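Plattner Catch-All Tray, large: six weeks on the end of the bed
Reviewed by Rosalie Hauser, Lumthorpe
17 May, 3.5 stars out of 5

I should say at the outset that I did not want a tray. I wanted a spare room that sorted itself out, but Jollon don't stock those, so I came home with the Plattner in silver-grey and a receipt for $136. For a metal rectangle with sides, that is a bold figure. My sister Annelies Eberhard bought a new kettle for less, and the kettle does something.

The idea is simple. Everything that has no home goes in the tray, and once a week you empty the tray. The leaflet calls this "the Sunday reset" and spends 700 words on it, which is more than I was given with my car. I skipped to the bit about cleaning. Warm water, soft cloth, no scourers.

Things I like, then. It's light enough to carry from room to room with one hand under it. The sides are high enough that cables stay in, and the colour doesn't argue with anything, a mercy in a room where the bedsheet has already won every argument going. It sits flat on a mattress too, where the wicker one I had before used to tip its contents at the slightest provocation. 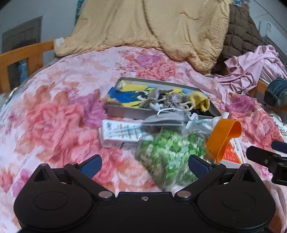
The Plattner mid-sort, with earphones in their natural state.

My main complaint is that there are no dividers. Small things migrate. Put in a pouch, a sock and a set of earphones and by Thursday they're a single organism. Plattner will sell you a divider set separately, and I'll leave you to guess my feelings about that. I've made do with an old soap dish.

The other trouble is size. Large is large for keys and chargers, but it is no match for laundry, and if you're the sort of household that leaves jackets and jeans on the bed you'll still have jackets and jeans on the bed. My neighbour Luzius Fuchs has the extra large and reports that he simply owns more rubbish now.

The finish marks easily as well. Mine picked up a scratch in the first week from a belt buckle, and I've stopped looking at it from that side.

Would I buy it again? At full price, no. At the Nundine outlet, where Annelies swears she saw them stacked near the door with a red sticker on, probably yes. I use it most days – grudgingly – and the bedside drawer closes for the first time in years. Half a star off for the leaflet.

Good for: cables, pouches, odd socks
Not good for: anything you'd call a garment
Dividers: sold separately, naturally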